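Bindside Opens Its Fall Show of Student Posters and Prints

8 Nov 2024 — Bindside, the neighborhood print studio, opens its fall show tonight with 70 works by first-time printmakers!
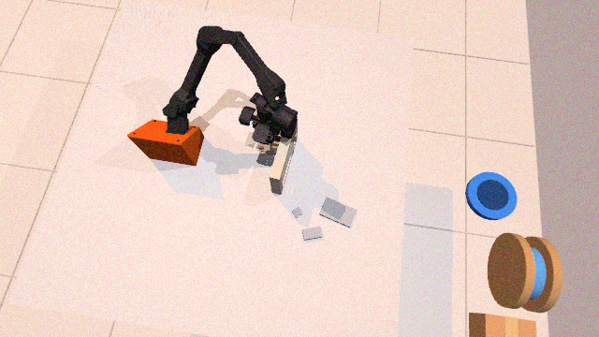 The show grew out of a six-week class led by Jamila Jayawardena, who asked everyone to build a poster from flat shapes and very few colors. "I wanted people to fall in love with contrast," she says. "Put black against orange on a pale ground, and your eye goes right to it."

Nayeli Cusi's harbor prints hang by the front door, and Genji Ueda has filled the back wall with birds — all of them cut by hand in October. Visitors can also pull a print of their own on the studio's old press.

Admission is free, and the first 600 guests will take home a small print. Press contact: Kevin Benavides, Bindside.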